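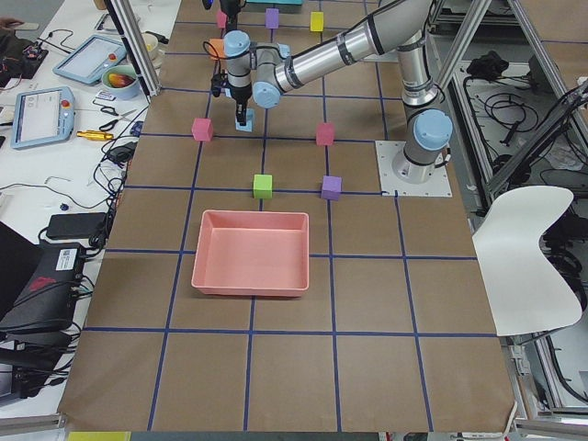

Foam cubes, tray and table marked out in blue tape.

Dumbridge Community Help
Section: Halls, Clubs and Meeting Rooms

Covering hired tables for a children's craft session: what does the hire agreement require?

Asked by Hsin-yi Man
Posted 2026-08-13

I am responsible for the arrangements of a children's craft group which has taken a hire of the lower room at Kendside Hall. The group will meet for nine sessions. The hire agreement states, at clause 5, that "all table surfaces shall be suitably protected during any activity involving adhesives, paint or modelling materials, and shall be returned in the condition in which they were received". No definition of suitable protection is given, and my enquiry to the booking office has been acknowledged but not answered.

I should be grateful for guidance on the following matters. First, whether brown kraft paper is generally accepted as sufficient protection, or whether a wipeable cloth is expected. Second, whether tape may be fixed to the table itself or only to the paper. Third, whether the deposit may be withheld for marks which were present before the hire began. Our activities consist of sorting, gluing and some painting with water-based colours. The children are between 5 and 9 years of age.

Answer from Tien-fu Yau
Marked as accepted by the person asking

The wording quoted appears in a number of hall agreements in this district and is left open on purpose. The hirer chooses the covering and bears the responsibility if it fails. I have made bookings at Kendside Hall for several years on behalf of a sewing circle and a junior art class, and the following reflects the practice I have met there.

Kraft paper is accepted for dry work and for gluing. It should be of the heavier grade and should be carried over the edges of the table and fastened underneath. For painting, a single layer is not adequate. Water passes through it at the folds, and the colour may transfer to the surface beneath. A plastic sheet laid under the paper will deal with this, and the paper on top prevents cups and pots from sliding.

Tape may be applied to the paper without restriction. Tape applied directly to the table is a different matter. The agreement does not prohibit it, but clause 11 makes the hirer liable for residue. Low-tack decorators' tape, removed on the same day, has not given rise to any charge in my experience. Parcel tape has. Where tape is used to divide the table into working areas for individual children, it should be laid after the paper has been pulled flat, as it will otherwise lift when the paper is straightened.

With regard to the deposit, the hall may not properly retain it for earlier damage, but the hirer will be asked to show that the damage was earlier. There is a condition sheet in the folder beside the kitchen hatch. It should be completed and signed before the tables are covered. Please ensure that a copy is retained. Photographs of each table top, taken on arrival, are also accepted.

Answer from Po-yen Kwan

A wipeable cloth is to be preferred in all cases. Paper is wasteful over so many sessions and must be taken away by the hirer, as the bins at the hall are not available for hire waste. The cost of a cloth is recovered quickly. We paid 20 pounds for ours.

Comment from Hsin-yi Man
Thank you both. May I ask whether the cloth is held in place by any means? Our younger members are inclined to pull at it.

Comment from Po-yen Kwan
Clips. The ordinary tablecloth kind will not fit the thicker tables.

Answer from Yao-tsung Yuen

I believe that the hall provides covers on request. This was certainly the case when the Tsang Room was in use, although I have not made a booking since it was closed. It may be advisable to telephone.

Comment from Tien-fu Yau
The covers were withdrawn in June. Hirers are now required to bring their own.

Related questions
Who is responsible for stacking chairs after an evening hire?
Removing dried glue from a varnished table
Is public liability cover required for a children's group?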